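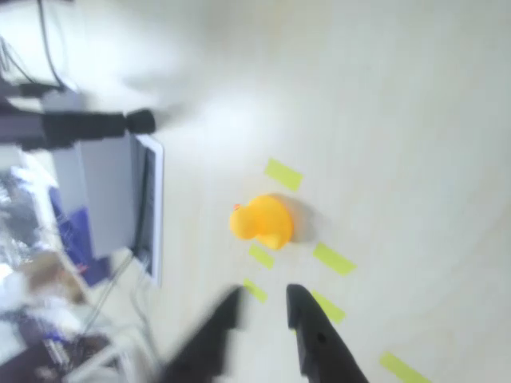

Ljungberg opening at Trembridge, anyone been yet?

Started by hriquelme

hriquelme
The Ljungberg store on the upper level at Trembridge opened this month, in the space where the shoe outlet was. I went at 10 in the morning and the line was already down to the escalator. They were giving a canvas bag to the first 100 people. I did not get one.

It's two floors joined by a staircase in the middle. Kitchen and bath are downstairs, clothes and stationery upstairs. Prices looked the same as the Grirnlow store to me, but I only checked towels and the glass jars. Has anyone been to both?

melur_r
I went after work and there was no line at all. The towels are the same price. The storage boxes are up by a couple of dollars each compared to Grirnlow, and the lids are sold separately now. I don't know if that's a Trembridge thing or if it's changed everywhere.

chaklun
Lids have been separate since the fall at Grirnlow too. You probably bought yours before that.

melur_r
OK, that would explain it. Still annoying. A box without a lid is a tray.

uriel_f
I'll be the one to say it. The store is too big for what they carry. The mall notice said 600 square meters and half of that is aisle. Grirnlow is maybe a third of the size and I've never failed to find something there that Trembridge has. I'd rather they had put the money into keeping stock on the shelf. The medium bath mat was out on opening day.

hriquelme
The aisles are wide, yes. I was pushing a stroller and I liked that. You can't get a stroller past the registers at Grirnlow when there are people waiting.

uriel_f
Fair enough on the stroller. I stand by the bath mat. 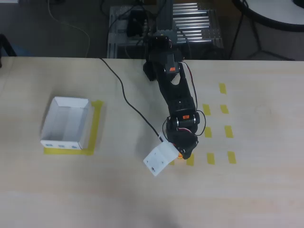 chaklun
They restocked the mats two days later, gray and off-white only. I asked at the desk and was told the blue is being dropped. If you want blue, Grirnlow had a few left near the fitting room.

Also for anyone collecting points, the card from the old Zalham store works here. You have to have it switched over at the desk, they can't do it at the register. Mine had 1,101 points on it that I thought were gone when Zalham closed. It took them about five minutes.

melur_r
Did they ask for ID? My card is in my maiden name.

chaklun
Only the phone number on the account.

pascual.r
Horacio's brother here, he told me about this thread. I live closer to Zalham and I'm still sore about that one closing. Trembridge is 7 stops for me with a change. The new place looks nice but I'm not doing that trip for socks. They should have kept a small shop open on our side of the river.

uriel_f
Agree with this. Three small stores would do more good than one large one. Most people buy pens and socks there. How many people need to see a sofa?

hriquelme
There were people sitting on every sofa when I was there, so some do. And the Zalham store was always empty on the days I went, so I can see why they closed it.

pascual.r
You went twice.

hriquelme
Three times. Anyway, does anyone know the hours? The sign on the door says 9 p.m. but the mall directory says 8.

melur_r
It's 9. I was still in there at 8:30 and they hadn't started closing up. The mall entrance on the parking side gets locked earlier, so leave by the main doors.

chaklun
The directory is wrong for the pharmacy too. They have extended hours in December, to 10 I think, but I would call first.

uriel_f
Does this one do hemming? Grirnlow stopped.

melur_r
Yes, upstairs at the back. Pants only, and you need the receipt. I left a pair and they said to come back the next afternoon.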